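Kustora Inflation-Linked Savings Certificate

Product page – terms, costs and our notes

Minimum purchase: $2,000
Term: 30 months
Rate: fixed base rate plus an adjustment tied to consumer prices
Early withdrawal: allowed after month 12, with a penalty
Issued by: Kustora Savings
Sold through: Flellham branches and the Daltus online desk

What it is

The Kustora certificate is a savings product sold to people who are worried that their money is losing value. You put in a lump sum, you leave it alone for 30 months, and the balance is adjusted twice a year to follow consumer prices. On top of that you get a small fixed rate. The brochure calls this "peace of mind." We would call it a certificate with a moving part, and the moving part deserves a closer look before you sign.

We list this product because customers ask for it. Listing it does not mean we think everyone should own one.

How the adjustment works

Twice a year, in June and December, Kustora looks at the change in consumer prices over the previous six months. If prices went up, your balance goes up by the same percentage, up to the cap. If prices went down, your balance stays where it is for that period. The fixed rate is then paid on the new balance.

The cap is what the ads leave out. It is set when you buy and does not change, so in a calm year you will never notice it. In a year when prices jump, which is the year you bought the thing for, the cap is what decides how well you do. Ask for the number in writing. The branch has to give it to you, and it is on page two of the terms, under "Limits."

Keep in mind too that a consumer price index is an average. It mixes rent, gas, groceries, doctor visits and a lot of other things in set amounts. If your own spending is mostly rent and prescriptions, your costs may rise a good deal faster than the index does. No certificate fixes that.

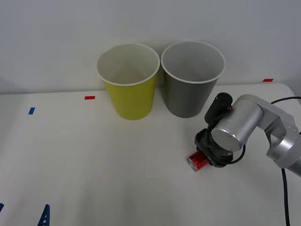 Kustora Savings | Household Products Desk

What it costs

There is no purchase fee. There is an account fee, taken out of the fixed rate before you see it, so the rate printed on your statement is already the lower one. We think it should be shown on its own line. Kustora has been asked and says the current layout is "simpler for customers."

If you take money out early, you lose six months of the fixed rate and the most recent price adjustment. The second part can hurt more than the first. Someone who withdraws the week after a large adjustment gives all of it back. Before month 12 you can't withdraw at all, except in the hardship cases listed in the terms.

The adjustment is taxed as interest in the year it is credited, even though you haven't touched the money. Check with whoever does your taxes – the sales desk is not allowed to advise you on this and sometimes does anyway.

The sample in the brochure

The brochure shows a balance growing to $2,688 from the $2,000 minimum. Read the small type. That figure assumes you roll the certificate over more than once and hit the cap in every single period. It is possible in the sense that the arithmetic is correct. We would not plan a kitchen around it.

Who might want it

People with cash they won't need for 30 months, who already have an emergency fund somewhere else, and who would otherwise leave the money in a checking account paying nothing. For them it is a reasonable, dull product.

It is a poor fit if you carry a credit card balance. Pay that down first. It is also a poor fit if you are buying out of alarm over a headline about government spending. Forecasts of runaway prices come around often, and most of them have been wrong on the timing.

How to buy

Bring a photo ID and your account details to any Flellham branch, or apply through the Daltus desk and quote form 1166. Online orders placed after 4 p.m. are handled the next business day. You have ten days to cancel in writing and get back everything you paid in.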